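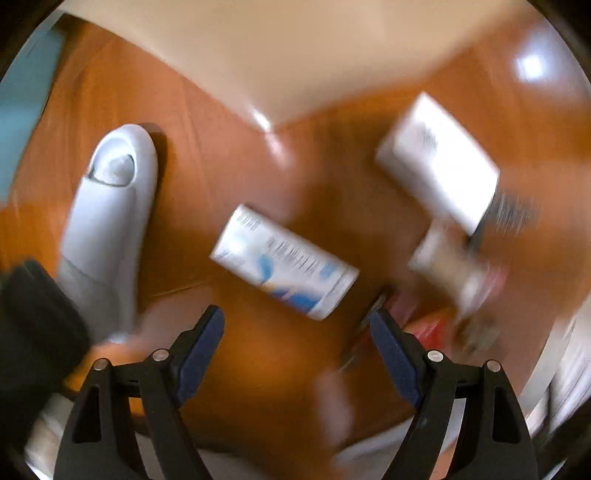
4.2 Sorting surface and light

Hand sorting of alpaca fleece depends on what the sorter can see almost as much as on what the fingers can feel, and we were delighted by how much of the disagreement in our data could be traced back to the table. Most guides for small farms talk about fineness, length and guard hair and then leave the place of work to the owner. In practice that means a kitchen, a barn bench or a porch, with whatever light comes in. A varnished top gives back a good deal of that light. The bright white reflection on the glossy orange-brown wood in Figure 2 is the kind of glare we mean, and a lock of white or light fawn fiber held over such a spot loses its edge to the eye. Sorters then lean on touch alone, and coarse guard hairs slip through into the better bags.

We tested this with fleeces from the Zúñiga herd, which is made up mostly of huacaya animals in white, fawn and brown. Each fleece was skirted, then divided into locks, and every lock was sorted twice by the same person, once on a bare varnished surface and once on matte black cloth. The full set came to 2,169 locks. Of these, almost 2,000 could be matched to a lab reading from the Hiniser mill; the rest had lost their tags or had been pulled apart too far to measure. Sorters were not shown the readings until the work was done, and the order of the two surfaces was switched between sessions so that practice would not favor one over the other.

The cloth helped, and it helped most where we had hoped it would. White locks were placed closer to their lab grade on the black cloth than on the bare wood, and the sorters caught far more of the short second cuts that had been left in by the shears. Dark brown locks went the other way. On black cloth they were hard to read, and several sorters asked for something pale underneath. Once we saw that, we ran a short extra round with brown fleeces on undyed cotton sheeting, and the guard hairs stood out beautifully. A farm that keeps animals in several colors would do well to have both cloths on hand. They cost very little and can be shaken out between fleeces.

Light direction mattered too, though less. With a lamp straight overhead, crimp looked flatter than it was, and the sorters tended to grade a lock down. With the lamp low and to one side, each wave in the staple threw a small shadow and the crimp could be followed all the way to the tip. Pacita Agbayani, who led the sorting sessions, suggested turning the lock slowly under the low lamp before making a choice. We took this up for every session after December and would gladly recommend it to anyone who sorts their own clip. It adds a moment per lock and seems to settle many of the borderline cases.

Grades were entered on the Gritik sheet, a one-page form with a row for each lock, and later copied into Sondatance for comparison with the mill readings. The paper form worked better at the table than we expected. Fiber clings to screens and keys, and sorters with lanolin-free but very dusty hands were happy to stick with a pencil. Copying did bring in some errors, mostly swapped tag numbers, and these were fixed by going back to the bags.

We did not test suri fleece, and we think it deserves a study of its own. Suri locks hang in smooth, shiny pencils, and luster is part of their value, so a surface that cuts glare may also change how the sorter judges shine. Llama fleece, with its wider mix of undercoat and guard hair, would be another exciting place to try the same method. Section 4.3 turns to the sorters themselves and to how their grades drifted over the length of a session.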